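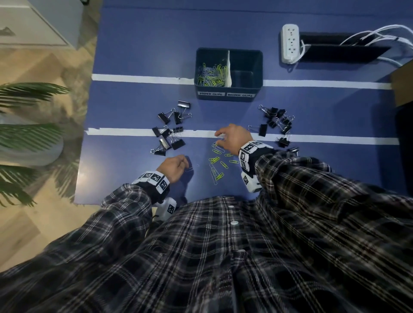
Stitovstead Jewellery Workshop
Progress report to the Howlader Fund
Reporting period: October to March
Prepared by Adjoa Amoah, program lead

1. Where the program stands

The grant pays for bench training in stone setting and repair for people who already have some basic metalwork. The first intake began in October and is now past the halfway mark. Nine trainees started and all nine are still enrolled. One moved to the evening group in January after a change in her work hours, and her attendance has been steady since then.

The first term covered bezel and flush settings in silver, using cabochons and round synthetic stones. Second term has moved on to four-claw and six-claw settings, and the group is now cutting seats for faceted stones. Seat cutting is slower to learn than we allowed for in the application. Most trainees needed three extra sessions before their stones sat level, and we took those sessions out of the time set aside for pavé. Pavé will now be taught as a short introduction only, with practice plates to take home.

2. Repair work

Trainees began supervised repairs in November. Jobs come in over the counter at the Flinmont shop and are sorted by Zyanya Orozco, our senior setter, before anything reaches the training benches. Work the trainees can take on includes ring sizing in plain bands, retipping worn claws, replacing jump rings and catches, and restringing. Anything with an emerald, an opal or a customer's own large diamond stays with Zyanya.

The workshop completed 25 supervised repairs in the period. Two were returned by customers. One was a bracelet catch that opened too easily, and it was replaced at no charge. The other was a white gold ring where the rhodium plating had come up patchy near the solder seam. It was stripped and replated, and the customer has it back. Both jobs were talked through with the whole group, and we have added a second check under the loupe before pieces go back in their envelopes.

3. Equipment

The two microscopes listed in the budget arrived in November. One had a faulty focus arm and went back to the supplier, so the group shared a single microscope until late January. Both are now in use.

The replacement flex shaft motors from Clurasico have been fitted at every bench. The old ones have been kept for polishing. The laser welder remains out of reach at current prices and we are not asking for it under this grant. Trainees visit a trade workshop in town to see one used.

The ultrasonic cleaner is reaching the end of its life. The heater cuts out after a few minutes and we are topping the tank up with hot water by hand. We expect to cover a new one from workshop income.

4. Money

Spending on tuition and bench fees is in line with the budget. Three lines have moved:

Silver sheet and wire: over by $555. The price rose over the summer and the extra seat cutting sessions used more stock than planned. Scrap and filings are being collected and will go to the refiner in one lot, so part of this should come back to us.

Synthetic stones: under budget. We bought a mixed parcel of calibrated rounds and ovals, and breakage has been low.

Travel: under budget. The planned visit to the cutting works was put off by the host and is now expected in May.

We ask the fund to approve moving the unspent travel money to metals if the May visit does not go ahead. No other change is requested.

5. Problems still open

Ventilation at the pickling bench is adequate for one person and poor for three. We have changed the roster so that only one trainee uses it at a time, which slows the day down. The landlord has been sent a quote for a larger fan and has not yet replied.

The written assessment needs work. Several trainees who set stones well did poorly on the paper covering hardness, cleavage and treatments. Zyanya is rewriting it as a practical task, with stones to be sorted and the risks in heating or cleaning each one explained aloud.

6. Next period

Claw setting continues until the end of April. Each trainee will then design and make one finished ring with a faceted centre stone, to be assessed in June by a setter from outside the workshop. The outside assessor has been approached and we are waiting on dates.

Applications for the second intake open in May. We have room for up to 9 trainees and intend to keep the same entry test, a sawn and filed silver band soldered closed with a clean seam.

Receipts and the attendance register are attached separately. Questions about the metals account should come to me at the Stitovstead office, mornings before 11.

Adjoa Amoah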